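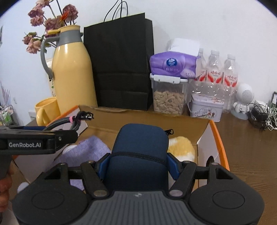
A zipped pouch in dark navy blue.

Week 4: Sewing in a zip

Hello again everyone. These notes go with the June session, and I've tidied them up a bit because last year's lot told me they couldn't read my arrows. Bring them with you, scribble on them, spill tea on them, I don't mind!

Last week we got as far as cutting out and marking up. If you missed it, Shiela Salazar has kindly said you can copy her pattern pieces, but please trace them and give them back.

What a zip is made of

Two tapes, two rows of teeth, a slider and a pull. The little blocks at each end are called stops. When you shorten a nylon zip you lose the bottom stop, so you have to make a new one by sewing over the teeth eight or nine times by hand. Metal zips are more bother (you have to pull teeth out with pliers) and I'd leave those alone until you've done a few of the others.

How long?

Measure the opening, then buy longer than you need. I use 400 mm zips for almost everything and cut them down. For tonight's bag you want the opening to finish at 70 mm less than the full width of your fabric, which leaves room for the seams and the little fabric tabs at each end.

Order of work

Press your fabric first. Put the outer piece right side up, zip face down on top, lining face down on top of that, and line up all three edges. Clips are better than pins here — pins make the tape go wavy. Change to the zip foot, move the needle over, and sew with the zip half open. When you get near the slider, stop with the needle down, lift the foot, wiggle the slider past and carry on.

Then press it open and do the other side exactly the same way. Before you sew round the outside, OPEN THE ZIP. I have forgotten this more times than I'd like to admit, and you can't turn the bag through if it's shut.

Thread

Polyester, please. Cotton thread looks lovely but it snaps at the ends of a zip, where all the strain goes.

For next time

One finished sample, plus 50 cm of bias binding in any colour. Joonas Mustonen has spare zip feet if yours doesn't fit, so ask him before you buy one. We start at 7 pm as usual.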